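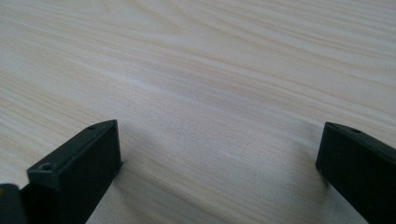 Wood grain (tabletops)

Wood grain, in furniture, means the lines and bands seen on the face of a board. Comes from the growth rings of the tree and from how the log was sawn. On tabletops it is one of the main things buyers look at, after size and price.

Types of figure

Straight grain – lines run side by side along the length of the board. Usual in quartersawn stock. Plain looking, moves less with damp.

Cathedral grain – nested arches or long ovals, pointed or rounded at the top. Found in flat-sawn boards, where the saw cuts across the rings at a shallow angle. Often the middle of a board has arches and the sides have long streaks.

Knots – where a branch joined the trunk. The lines bend around them. Common in pine, less so in clear birch.

Pale woods

Pine, birch, maple and ash are all sold as "blond" finishes. Color goes from cream to light tan. Pine yellows with age and sunlight, birch less. Pale tops show ink and coffee rings easily but hide dust and fine scratches better then dark ones do.

Printed grain

Many tabletops have no solid wood on the face. A printed paper layer is sealed under clear resin and pressed to a board core. The Plorkancombe works ran a blond pattern of this kind, sold under the Stollska name as pattern 572. Pattern repeats are the usual giveaway – look for the same arch twice. Edges help too, real grain carries over onto the end of the board.

Finish and care

Satin finishes scatter light, gloss ones give a hard reflection that can wash out the grain from some angles. Wipe with a damp cloth, dry straight after. Oiled tops need a new coat every few months, 2 thin coats better than one thick. Sand along the grain, never across it. Scratches across the lines show up badly once oil goes on.

See also: Veneer, Flat sawing, Quarter sawing, Laminate, Gallagher table, Menard bench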